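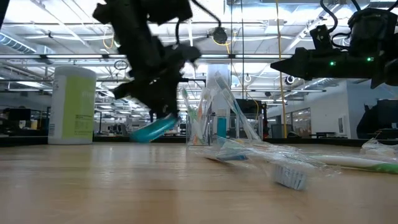
Teal toothbrush over the tabletop.

January, by the tenant in 2B

Woke at 4 a.m. with the tooth again. Upper left, second from the back, the one I have been chewing around since Thanksgiving. Lay there composing a polite letter to it.

Called Rostonura Dental at opening time and got the hold music, a flute doing something unkind to a waltz. After 18 minutes a recording told me my call was important, and then the line went dead. Called back. They can see me in 2 weeks, or this afternoon if I don't mind the Edamholm office, where the parking is 50 cents a minute or feels like it. I said this afternoon.

Spent the morning flossing like a man with an exam. I doubt a dentist has ever been fooled by this. My gums looked as if I'd been in a fight with a harp.

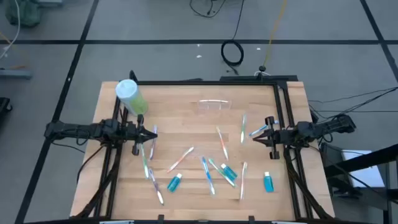
Later, 6 p.m.

Cracked filling. No root canal, which I had already grieved for and half paid off in my head. The hygienist asked how often I floss and I said "regularly," a word that covers Halley's comet. She wrote down something longer than what I said.

Half my face is still on leave. Tried soup and wore most of it. They sent me home with a sample tube of Nava, flavor "winter," and a card for a checkup in July that I have put on the fridge, where the last one was.

Recent entries
The gutter, continued
Bus to Rovinel and back
Soup, a reckoning
New pillow, same neck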